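Vendell's blue drive caddy is a tool-free carrier for 3.5-inch disks, sold singly or in bags of 5. I bought a bag for the Mardale bench, where desktops get stripped and refitted on a slotted aluminum table. The test drive was a 1.0TB WD Blue. 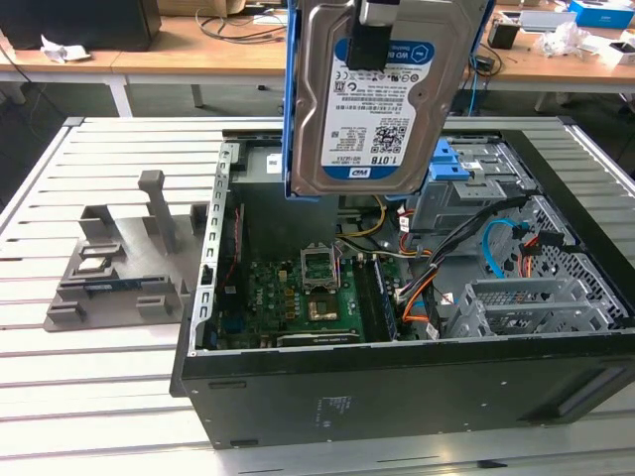 Issue 14, p. 5

Fit is tight in the right places. The blue plastic runs along both long sides of the drive and leaves the label readable, so capacity can be checked without pulling the disk. Flex is moderate. Spread the rails evenly when loading; a one-sided pull will whiten the plastic.
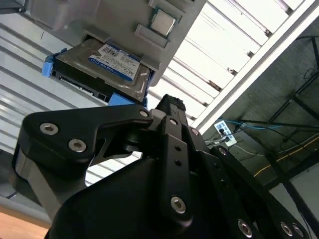
The clips are the part to watch. Vendell rates them for up to 1,000 cycles. I stopped at 300 and found slight rounding on one clip, with no loss of hold. The older Onley caddy had more play after the same count.

Cage access depends on the chassis. With the case on its side and the panel off, the drive cage is easy to reach, but cables should be moved clear before seating.

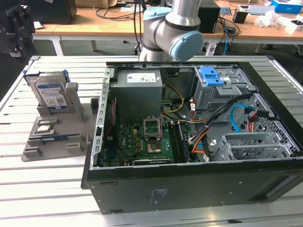
A Mahama steel carrier is stiffer and costs more. It also needs four screws per drive, which adds time on a batch. For bench work I would buy the Vendell again and keep one spare in the bag.

Rating: 4 out of 5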